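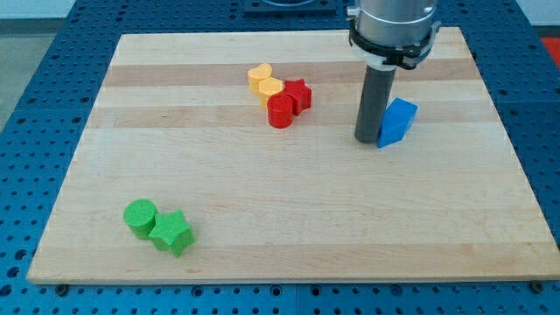
Block pushing demos, how mixed should the start positions be?

skuddale_bench
Posted 21 May 2023

Hi all. Small set-up at work, arm with a plain rod on the end, pushing coloured blocks about on a wooden board. Trying to teach it from examples: "push the blue block to the green star", that sort of thing. One of us drives, recording goes through Movo, somebody types the sentence afterwards.

Got 829 episodes so far. Trained on the lot. It does fine when the blocks start spread out. When they start bunched up, like the reds and yellows are at the minute, it ploughs straight in and shoves the whole lump along. Also seems to forget which colour it was asked for about halfway.

Went back through and only 49 of the episodes start with anything touching. My fault, I was tidying the board between goes without thinking. So do I bin the tidy ones, or just add more messy ones? And how long should each go be? Ours are 30 seconds and some feel rushed.

tremblay_lab_tea
Don't bin anything. Add messy ones.

What worked for us (similar job, flat rod, no gripping):
stop resetting by hand. Wherever the last go ended is where the next one begins. You get clumps for free and it saves your back.
every so often, sweep the lot into a corner and record just the pulling apart. Give that its own sentence, "separate the red star from the yellow block" or whatever. Ours never learnt it untill we did this.
leave the fumbles in. If the driver misses and comes round again that's useful, the arm needs to see how to recover. Only chuck the ones where the driver gave up.

On the forgetting the colour thing, check your sentences. If whoever types them is guessing from the video you'll have wrong ones in there. We pulled 30 at random in January and read them against the recordings, and it was grim. Half an hour well spent.

Length, let the driver end it with a button. Fixed time teaches it to dawdle or to stop short.

brumham_dave_ish
get more drivers. if its just one person it learns their habits, ours always came at everything from the left

skuddale_bench
Thanks both. Button is an easy change so doing that first. Hadn't thought of carrying on from where the last one finished, feels obvious now. Do you bother lifting the rod clear between goes or start it wherever it is aswell?

tremblay_lab_tea
Both. Mostly wherever it is. Just watch it isn't starting hard up against a block every time, mix it up. And keep a few layouts back that you never train on, clumped ones included, otherwise you wont know if any of this helped.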